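Brudix Household Handling Program
Progress report to Briton, period ending 4 May 2019
Prepared by Fouzia Ghumman

Collection of garment-handling examples continued through March and April in lived-in homes, using hand-held grippers. The Basden set now stands at 268 accepted episodes. A further 107 were rejected at review, mostly for tracking loss during fast wrist rotation — the threshold is unchanged from the last report.

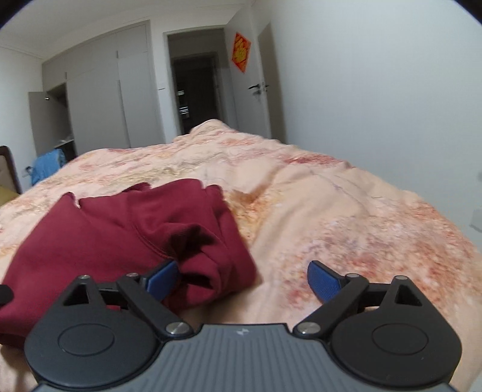 Bedroom episodes remain the weakest part of the set. The segmentation model trained on the Margaritis data does well on plain sheets and poorly on prints. Starts such as the burgundy garment bunched on a floral quilt, with the fingers open and nothing yet between them, are therefore being given priority. Deep creases in thick cloth also produce false grasp points, and annotators now mark these by hand.

Four operators are trained and working. Each new home takes 10 episodes before the full task list is run, so that calibration faults are found early. Pad wear is logged weekly.

Next period: complete the bedroom tasks, retrain on the combined set, and report grasp success separately for plain and printed bedding. No change to the budget is requested.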